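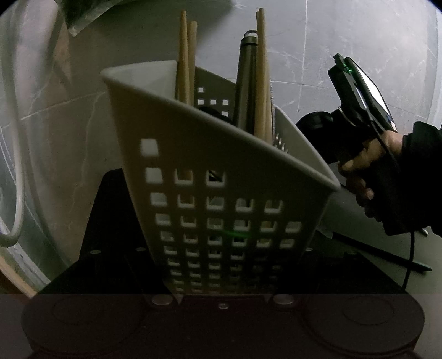
Held-out objects: report per object or only the average?

Posted by retulby_grip

I work on a small imitation learning project with hand-held grippers. We collect demonstrations by hand, with the camera on the gripper, and then train one policy for pulling long thin objects out of a container. The training set has 984 demonstrations after cleaning, from 1000 recorded. All of them come from one kitchen corner.

My trouble is with the evaluation. On objects from the training set the success rate is good. On the held-out objects the average is much lower, but the average hides a lot. Chopsticks are nearly fine. Scissors are very bad, because the policy goes for the space between the loops. My colleague wants to write only the average. I think the reader will understand nothing from it. What is the usual practice, and how many trials do I need for each object?
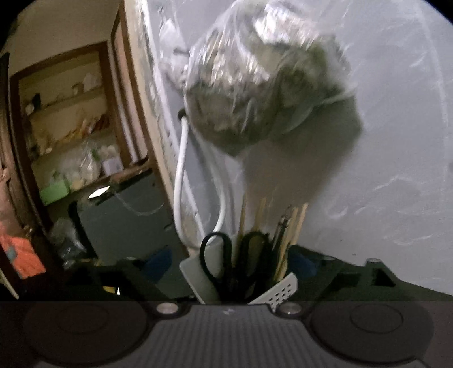

View from the gripper camera, organizer with scissors and thin sticks.

The background also moves between demonstrations, for example a plastic bag on the wall. I do not know if this is important for the result.

fahy_bench

Report per object, please. The average depends on which objects you chose to hold out, so another group can't compare with it. In our lab we do 12 trials per object with the starting positions fixed before we begin, and we print the successes as a plain fraction. With so few trials a percentage looks more exact than it is.

For the scissors, separate the failures by stage: reached the wrong place, closed but slipped, lifted but dropped. If most of them are the first kind, your grasp data is the problem and more training steps will not repair it. Put the average in the last row of the table and your colleague can be happy too.

About the background, you can test it. Keep the objects the same, change only what is behind them, and run the same starting positions again. If the numbers move, you must say so in the paper. Also say clearly that all the demonstrations are from one corner. We left this out of our first Rusa report and the reviewers asked for it immediately.

cakari22

just train 3 seeds and take the best one, everybody does it

fahy_bench

Please don't take the best one. Three seeds is a good idea, but show all of them. If the scissors fail with every seed, you have learned something useful about your data.

retulby_grip

Thank you, this is very clear. I will make the table per object and sort the scissors failures by stage. For the fixed starting positions I must repeat the old trials, as we placed the objects freely until now. I will write again when I have the new numbers.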